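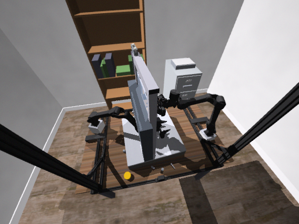
Planner returns a different arm assignment after the scene is reloaded

Posted by Smaranda Dobre
Category: Motion planning, simulation

Our laboratory maintains a two-arm workstation in simulation for the Jostgate assembly project. Both arms are planned together in Ruvham, and the task sequence is written in Clestness. The gripper on the right is required to close near the face of an upright panel while the other arm approaches from the opposite side.

The first plan after starting the simulator is acceptable. When the scene is reloaded and the same goal is submitted, the planner frequently exchanges the roles of the two arms, or it reports that no collision-free path exists. Over 33 reloads with the same goal, the original assignment was kept only 4 times. The random seed is fixed in the configuration file. The joint limits and the start pose have been compared before and after the reload and are identical.

Raising the sampling limit to 1,000 reduced the number of reported failures but had no effect on the exchange of roles. I would be grateful to learn whether this behavior is expected and whether there is a supported method of binding an arm to a goal.

The collision set includes the table, the platform, the upright parts, the rails, the outer frame and all small items on the tabletop. A second view of the cell follows, in case the layout is relevant.
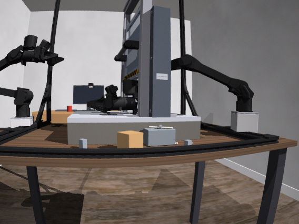 Simulated cell with both arms, the central column and the small items in front of the platform.

Giang Nông
Accepted reply

The behavior described is consistent with the way Ruvham builds its planning group. When a scene is reloaded, the arms are registered in the order in which their models finish loading. This order is not governed by the random seed. If the goal names a target pose but does not name an arm, the planner assigns the first registered arm whose inverse kinematics solution is valid. Either arm may therefore be chosen in a cell where both can reach the middle of the table.

Please make the following changes, in the order given.

Set the arm name explicitly in each goal. In Clestness this is the "actor" field of the task step, and it must match the name in the robot model exactly, including upper and lower case.

Set "wait for models" to true in the scene loader. Planning requests will then be held until both arms and all collision objects are present. Without this setting, a request may be answered against a partial scene, and two requests that appear identical may not be.

Write the registered group to the log after each reload and compare it with the group recorded at startup.

The reports of no collision-free path should be treated as a separate matter. I would examine the padding on the collision objects. Padding is applied to every object by default, and small parts near the base of a tall panel can close the remaining gap for the gripper fingers. The padding for the small items may be reduced individually. It should not be set to zero for the frame or the rails.

If failures continue after these changes, please post the planner log from the request that fails, together with the padding values in use.

Nina
Reply

We had something similar and restarting the simulator before each run was sufficient. It adds a delay, but the plans were the same every time. I do not know which version we were using. The sampling limit can also be raised further.

Smaranda Dobre
Follow-up from the original poster

I thank both contributors. The actor field was empty in 3 of our task steps, which had been copied from a single-arm template. With the field completed and the loader set to wait, the assignment has remained the same through each reload this afternoon.

A full restart is not practical for us, as the reload is part of an automated overnight test.

The path failures are less frequent but have not been eliminated. The log shows contact between the padded finger model and the padded panel. I will reduce the padding on the small items first, as advised, and will open a separate thread with the log if the panel itself requires a different value.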